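Wrist camera and head camera disagree after base rotation in simulation

Zoëga
Posted 27 February 2018

I have a two-arm mobile robot in a simulated apartment. Camera poses come from the transform tree, and the renderer runs in its own process. The planner is Wimemus with default settings. Before the base rotates, a point projected from the head camera lands where it should in the wrist camera. After a rotation it is off by up to 5 degrees, always in the direction of the turn. With the base parked for a while the error goes away. Physics step is 2 ms, joint states are published at the same rate, images arrive much slower. Both cameras use the same intrinsics loader. Views from the wrist and from the head, same session:
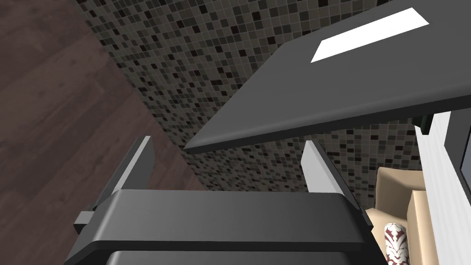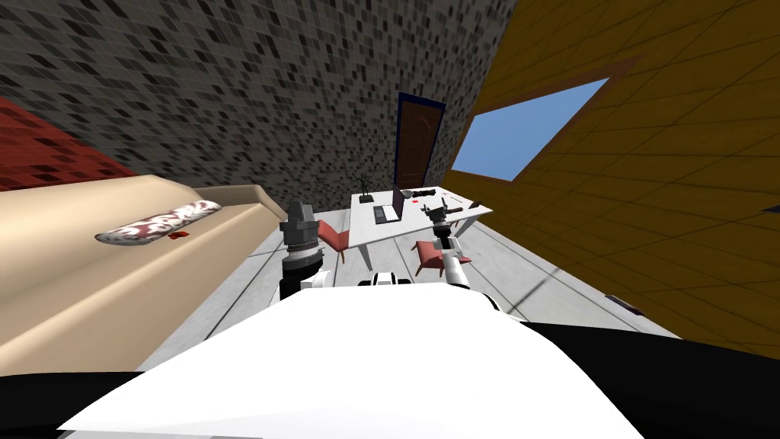 Is the transform lookup wrong, or is it the calibration?

The lookup. An intrinsics error would still be there with the base parked, and yours goes away.

Jikau

Expanding on that. You are most likely asking the transform tree for the latest pose when the image callback fires. The image was rendered from an older physics state, and by the time it reaches you the base has turned further. Do this:

1. Have the physics process write its step counter into the render request.
2. Have the renderer copy that counter into the image header. Do not stamp with wall time on the receiving side.
3. In the callback, look up the transform at the header stamp and interpolate between the two nearest joint states.
4. Keep a transform buffer of at least 1000 entries. At 2 ms that is two seconds, enough unless your renderer stalls.

If the lookup throws an extrapolation error after this change, wait for the next joint state and retry. Do not fall back to latest, or the offset comes back without any message.

Check it by rotating the base at constant speed and plotting reprojection error against angular velocity. A straight line through zero means there is still a fixed delay somewhere. We had one of 900 microseconds left over from a queue in the bridge.

Also, your head camera has a wide field of view with strong curvature. If that is real lens distortion in the render, a pinhole loader shared by both cameras will give you a second error near the edges. It is separate from the one you describe and will not depend on motion.

Steleritz

I had something similar and restarting the simulator fixed it. Might also be the graphics driver. Which version of Wimemus? The March build was bad for me last year, I went back to the one before it.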